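The planner that wanted to go through the wall

May 10, 2025
Posted by Theresia Fankhauser

Okay, so I promised a few people I'd write up what we've been doing with the motion planner, and then I kept not doing it, and now I have a whole pile of notes and half of them are complaints. You get the complaints too.

If you're new: I write the software that sits between "the camera thinks the part is over there" and "the arm goes over there." We've been using old desktop PCs as our test object for a while now. I love them for this. A PC case is basically a box full of everything a planner hates. Tall walls on all sides, sheet metal edges, a drive cage taking up a big chunk of the space, and then cables, which don't even have the decency to stay where the last scan said they were.

Our old setup (the one we called Eder, it's a long story and it involves a ski trip) planned everything from one scan taken at the start. You'd scan the case, build a collision map, and then plan every move of the session against that map. Fast! Also wrong pretty much as soon as anything moved. The new one is called Trurnitz and it keeps the map alive, so every time the wrist camera gets a decent look at something, the map gets patched.

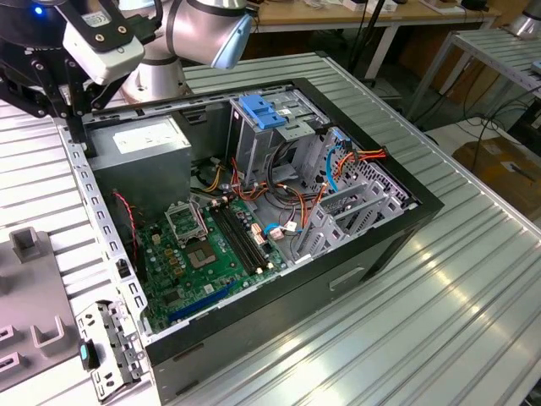

Patching sounds easy and I really thought it would be a weekend. The trouble is deciding when to believe the camera. Bare sheet metal is shiny, and shiny things give you garbage depth. You get these little floating islands of points hanging in the air over the chassis, and the planner very politely goes around them. Then you watch the arm take the scenic route over absolutely nothing and you start to question your career.

First I tried throwing away any point that only showed up in one view. That killed the islands, great, but it also killed the cables, which are skinny and only show up properly from certain angles. So for one whole afternoon I had a planner that was convinced no cables existed anywhere on earth. It was very confident. I hit the stop button a lot.

What works better is giving every little cell in the map a score that goes up when the camera sees something there and goes down when it clearly sees through it. I know, I know, that's been in textbooks forever. My mistake was using the same decay for everything. Cells near a rigid surface we already know (case walls, cages) now fade slowly, and cells out in open space fade fast unless they get seen again. Cables get their own label from the segmentation model and their own padding, and that padding is kind of generous right now, because I'd much sooner miss a grasp than hook a wire with the back of a finger.

Some settings, for the people who always ask. A cell needs 3 separate looks before it counts as solid. It needs 2 clear see-throughs before we let it go. The replan loop gives up at 62 milliseconds and holds position, and that number has no theory behind it whatsoever, it's just where the motion stopped looking jerky to me. If you have a better way to choose it, please tell me!

The other big thing was allowed contact. A normal planner treats touching anything as failure, and that's fine right up until the job IS touching something. If you want to close two fingers on a bunch of wires, the wires are an obstacle until the last bit of the approach and then suddenly they're the goal. Eder handled this by switching off collision checking for the last stretch. All of it! I cannot believe we ran it like that for so long. Trurnitz only opens a small pocket around the grasp point, and only for the fingers, so the gripper body and the wrist still have to stay clear of the drive cage and the rim of the case.

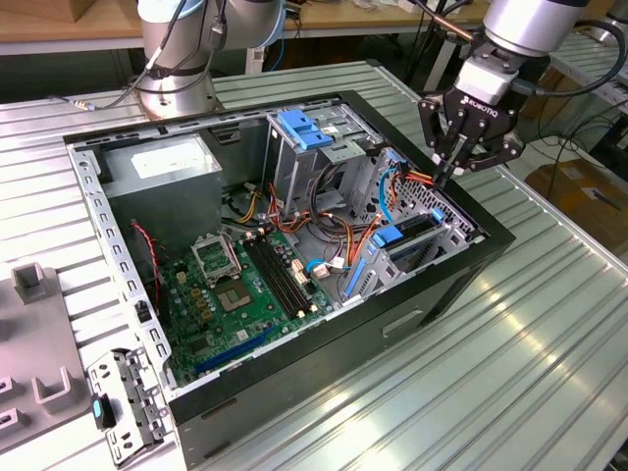
Westus Robotics Club, Planning and Perception Group

The pocket is also where most of my bugs have been living. My favorite: the pocket was attached to the target, and the target was being updated by the camera, and when the fingers got close they blocked the camera's view of the target. So the estimate would jump to whatever was still visible, the pocket would jump along with it, and the fingers would suddenly be outside the pocket and therefore in collision. The arm would freeze and the log would fill up with the same line over and over. 129 lines of "start state in collision" before I pulled the plug, and yes I scrolled through every one of them hoping one would be different.

The fix was boring. Once the fingers are inside the pocket, the target freezes and we trust the arm's own joint readings until it backs out. Why did that take me three evenings? I had the transform chain printed out and everything. I think I just didn't want to believe it was something so plain.

I should talk about Osano too, our log viewer, seeing as I grumble about it in every post. It got good! You can now drag the timeline and see the map, the planned path and the camera view all move together, with each cell colored by how sure we are about it. Before that I was lining up timestamps by hand in two windows (and getting it wrong, and blaming the planner). If you work on anything like this, build your viewer first. I'm serious. I put it off because it didn't feel like real work, and it would have saved me a silly amount of time.
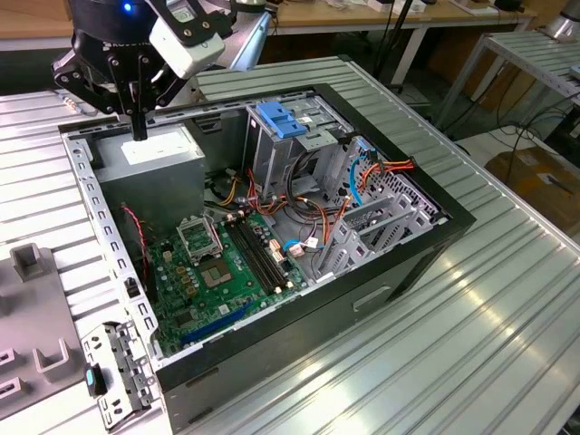 Gripper over the open case, with the power supply just under the fingertip.

Approach direction is what I'm on now. In an open box, coming straight down is nearly always the safe bet, so the planner likes it a lot, maybe too much. But something tucked in beside a cage wants a tilted wrist, and tilting the wrist swings the camera mount out to the side, and the camera mount is wide. I had modeled it as a neat little box sitting close to the gripper. It is bigger than my neat little box. So I've remeasured it and redone the collision model, and a bunch of paths that used to be "fine" now come back as impossible, and I guess they always were.

There's a cost term for tilt as well, and I keep fiddling with it. Too high and the arm insists on going vertical and reports no solution. Too low and it comes in at these wild dramatic angles, like it's sneaking up on the motherboard. I've been sampling a handful of tilts first, tossing the ones where the wrist can't fit, and only then handing what's left to the real optimizer. It's slower to start but it gets stuck way less often.

Still on the list: two arms sharing one map without fighting over who gets to update it. Right now whoever writes last wins, which is a terrible rule and I'm not defending it. I'd like a version with proper locking running by August, and then I'll clean up the config files enough that another human could read them. If you want to poke at the map scoring code before then, leave a comment and I'll send you the branch. It's messy and the variable names are mostly my fault.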